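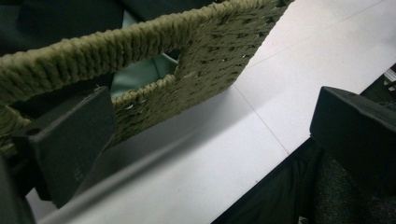 The mending basket is back, and it needs you

Some of you will remember the mending basket from last December, when Hala Azar carried it around the Erelton building from floor to floor and came home with more socks than any one person ought to be responsible for. Well, it has a permanent spot now! It's the olive-green woven one with the handle opening in the side, and it lives on the white table, where you can drop things in on your way past without having to ask anyone or sign anything.

The idea is the same as it ever was. If you have a piece of cloth that is still good but not quite good enough (a napkin with a scorched corner, a pillowcase that has lost its hem, a T-shirt you can't bring yourself to throw out), fold it if you have a minute, bunch it up if you don't, and put it in the basket. Hala sorts through everything on her way home and decides what can be patched, what can be cut down for cleaning cloths, and what should go into the bag for Cluvell, who take worn cotton for stuffing.

We've had a slow start this time, I'll admit, mostly dark colors and a bit of teal and turquoise, and Hala would dearly love something with a pattern on it. She is piecing a quilt top for the reading corner at Tarard and says that so far it looks like the bottom of a lake.

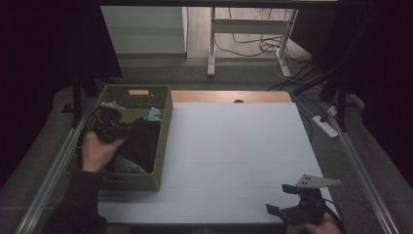 She has also asked me to pass along a few small requests, which I do gladly, having been guilty of most of these things myself. Please wash whatever you bring, even if it has only been sitting in a drawer. Please check the pockets; last time we found 2 bus passes and a very old peppermint. Towels are welcome as long as they aren't the big bath kind, which fill the basket all by themselves and leave no room for the next person. Zippers and buttons can stay on, and she'd actually rather you didn't snip them off, as she keeps them in jars and is forever short of matching sets.

Hadi Farah has offered to run a mending hour again for anyone who would like to learn a simple patch or turn a hem, and he has room for three people at a time. You don't need your own needles or thread. If you've never sewn a thing in your life, so much the better, he says, because then he doesn't have to talk you out of bad habits. The first one is on 8/26/22, after lunch, and you can put your name down with him or just leave a note in the basket and he'll find it.

One last thing. The basket itself came from the closing sale at Chidiac, and several people have asked whether there are any more to be had. I'm afraid there aren't, I went back and looked. If it wanders off to hold somebody's magazines, as it did for a good part of the spring, we would be very glad to see it come home again, with or without the magazines.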